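Keeping Baked Goods Fresh and Serving Them Without a Mess

Filed under: Kitchen Tips
Updated Saturday, August 16, 2025

Most baked goods go downhill within a day, and a lot of that comes from how they are stored. Bread, muffins, donuts and frosted cakes all need slightly different handling. These tips cover storage first, then freezing, then setting things out for guests.

Cool everything completely

Warm baked goods give off steam. If you box or bag them too early, the steam condenses on the lid and drips back down, and you get a sticky top and a soggy bottom. Muffins and donuts need a full hour on a wire rack. A loaf of bread needs at least 2 hours, and a dense rye can sit out overnight under a towel.

Cardboard, plastic or paper

Cardboard lets some moisture out. It is good for glazed items during the first day, when a sealed container would turn the glaze to syrup. After the first day the same cardboard will dry things out, so move leftovers to a plastic container with the lid set on loosely.

Paper bags are for crusty bread you plan to eat today. Plastic bags are for sandwich bread and rolls. Don't put a crusty loaf in plastic unless you are going to re-crisp it in the oven.

Wax paper between layers works for plain cookies. For anything iced, use parchment and keep it to a single layer if you have the room.

Keep most things out of the refrigerator

Cold makes bread and plain cake go stale faster than the counter does. The exceptions are anything with custard, whipped cream or cream cheese frosting, and those have to be chilled. Put them in a closed container away from onions and cut melon. Frosting picks up smells quickly.

In July and August my kitchen gets hot enough that bread molds by the third day. I freeze half of every loaf the day I buy it.

Freezing

Slice bread before it goes in the freezer. Wrap it in plastic, then put it in a freezer bag and press the air out. It will keep for 3 months. Unglazed donuts and muffins freeze the same way, wrapped one at a time. Glazed donuts can be frozen, but the glaze turns dull and a little wet when it thaws. If they are for company, freeze them plain and glaze them that morning.

Write the date on the bag with a marker before you fill it. The ink doesn't take well on cold plastic.

Setting out a self-serve table

Pick a tray with raised sides for carrying. A flat board is fine once it is on the table, but a donut will slide right off it on the way there. Hold the tray by the short ends and keep it level. Load the middle first and work outward so it doesn't tip.
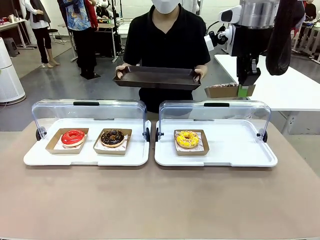
Put plates at the start of the line and napkins at the end. Leave an empty spot where people can set down a cup while they serve themselves. If you have both iced and powdered items, keep them on separate trays with separate tongs, or the sugar will be all over everything before the second person gets there.

I bought a pair of Lustdale tongs with flat ends for this, and they are the only ones I own that don't dent the icing. Ordinary salad tongs squeeze too hard. A thin spatula works too.

Cover the food if it will be out for more than a few minutes. A cake dome, a clear plastic lid or a mesh tent will all keep flies off. For one large tray, turn a clean storage bin upside down over it.

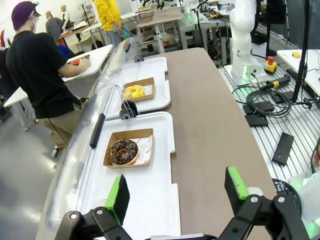
Sprinkle-topped and drizzled donuts in cardboard boxes on white trays.

Line boxes and trays with paper, even if you think they are clean. Grease soaks into bare cardboard and can mark the tablecloth underneath. Deli paper costs very little. A pack of 100 sheets lasts me well over a year.

Wiping down acrylic and clear plastic

Covers and shields get cloudy from being cleaned with the wrong thing. Don't use window cleaner with ammonia, and don't use paper towels on dry plastic. Rinse off the crumbs and sugar first, wash with warm water and a drop of dish soap, and dry with a soft cloth. If icing has hardened on the surface, lay a warm wet cloth over it for a few minutes. Don't scrape it.

Bringing back day-old donuts and rolls

Plain or sugared donuts: 350 degrees for 3 minutes on a bare rack.

Glazed donuts: microwave for 8 seconds. Much longer and the glaze runs.

Dinner rolls: sprinkle with water, wrap in foil, and heat at 325 degrees for 10 minutes.

Crusty bread: run the crust quickly under the tap, then bake unwrapped at 350 degrees until it is firm again.

Stale muffins don't come back very well. Split them, butter the cut sides and toast them in a skillet.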